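Hanging slides instead of using a shoe rack?
Storage and Organizing - 10 replies

bisuvero_hall
8 Jul 2023
Our entry is 32 inches wide and the shoe rack has to go. I want to hang the summer slides and keep the floor clear. Has anyone stuck with it for a whole season?

Medeiros942
We switched in May. Clips at the top, slides below them, one above the other. It takes up less wall than I expected.

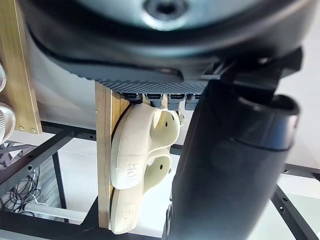 The molded plastic kind are easy because they weigh next to nothing and you can rinse them. I wouldn't hang leather sandals this way.

grollus
I tried it and went back to a tray. Clips leave a dent in soft foam if the slides hang for weeks. Kids also won't use a clip, they kick the shoes off and keep walking.

Medeiros942
No dents on ours so far, but they get worn most days. Agree about kids.

ellura_k
Hooks work better than clips in my opinion. Put the strap over the hook and walk away. I paid 20 dollars for a set of clips and gave them to my sister.

grollus
Hooks stretch the strap on cheap pairs. Tray is still the answer - you can hose it off.

bisuvero_hall
No room for a tray, the door swings over that spot. I'll try clips for the two pairs we wear daily and put the rest in the closet. Medeiros942, how high did you hang yours?

Medeiros942
Chest height. Any lower and the dog gets them.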